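Plating roasted carrots and sweet potato without the mess

updated 3/6/24

Quick one, dinner's nearly on. People keep asking how I get orange veg onto a plate without oil all over the counter. Board under the plate. Really most of it.

What you need
Cutting board, light wood if you have it, you see the drips right away
Big plate, a blue or teal one makes the orange pop
Tongs, paper towel

Steps
1. Veg out of the oven, leave it 5 minutes on the tray. Straight from the oven it tears.
2. Wipe the board. Dry it. A damp one slides.
3. Plate on the board, close to one side so you've got room to work on the other.
4. First piece goes near the rim, point facing in. Then work round. Dont pile.
5. Spoon the tray juices in last, in the middle, stop before it looks like enough.
6. Paper towel round the rim. One pass.

Cutting bigger pieces? Do it on the bare side of the board, then slide them over with the flat of the knife. Saves a second board.

My plates are the Woltotent ones, 16 dollars, had them since November, no chips so far. Kason does a similer one but it's shallower and the juice runs off.

Board gets a rinse and stands on its edge to dry. Never flat on the counter, mine warped that way.

Sauce is on the next page, the yogurt one. Make it first if you're feeding kids.

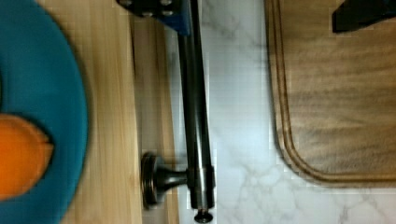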